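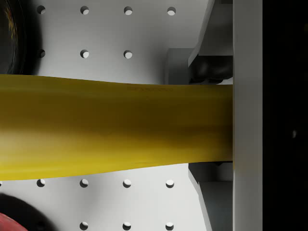
Figure 4. Yellow test object between the upper and lower fingers, simulated view, pegboard behind.

5. The slip fault

By October the simulated arm could reach an object, close the gripper and lift. What it could not do was hold on to anything long and tapered. The yellow object was the worst of the set. The arm would take it by the narrow end, raise it, and somewhere on the way to the drop point the object would rotate downward and leave the fingers. The control program did not notice. It carried on to the drop point, opened the gripper and logged a success.

We only found this because Mitra Parsa was replaying runs to pick clips for the midterm talk. Until then we had trusted the log. The log for that batch listed 800 runs, and 287 of the ones marked as successes had ended with the object somewhere other than the target area. The success rate in our midterm draft was wrong and we took it out.

5.1 What we checked first

Our first guess was friction. Raimonds Šimkus raised the friction value for the finger pads in steps and reran the same starting positions each time. The object fell later in the motion but it still fell. At the highest setting it also began to shake while held, so we went back to the original value.

Our second guess was closing force. More force made things worse on tapered shapes. The two fingers press on surfaces that slope toward each other, and with enough force the object is squeezed out toward its thick end. We should have thought of that before spending a week on it.

5.2 Cause

There were two separate faults.

The first was in the grasp planner, Sonetti, which we took over from last year's group. It scores grasp points by width and prefers the narrowest part that both fingers can reach. For a box or a can this does no harm. For a long object that is wider at one end, it picks the thin end, and all the weight hangs out in front of the gripper. The holding torque needed was more than the pads could give.

The second was in our own code. The check for "object held" was made once, 9 time steps after the fingers closed, and never again. If the object was there at that moment, the run counted as good.

5.3 Changes

We added a term to the planner score for the distance between the grasp point and the estimated center of mass. The held check now runs at every step until release. If contact is lost on either finger, the arm stops, the run is marked as a failure and the joint positions are saved.

We repeated the batch with the same starting positions. The number of dropped objects went from 287 to 28. All of those were marked correctly as failures in the log. Most of them happened when the thick end was too wide for the fingers to open around, so the planner had to go back to the thin end. We have not solved this.

5.4 Safety note

On the real arm in the Hallonness lab, a dropped part would land inside the fenced area, but the arm would keep moving with the program believing it was loaded. Dr. Lappalainen asked that the continuous check be in place before we run any lift on the hardware. We have agreed to this, and the hardware tests have been moved to next term.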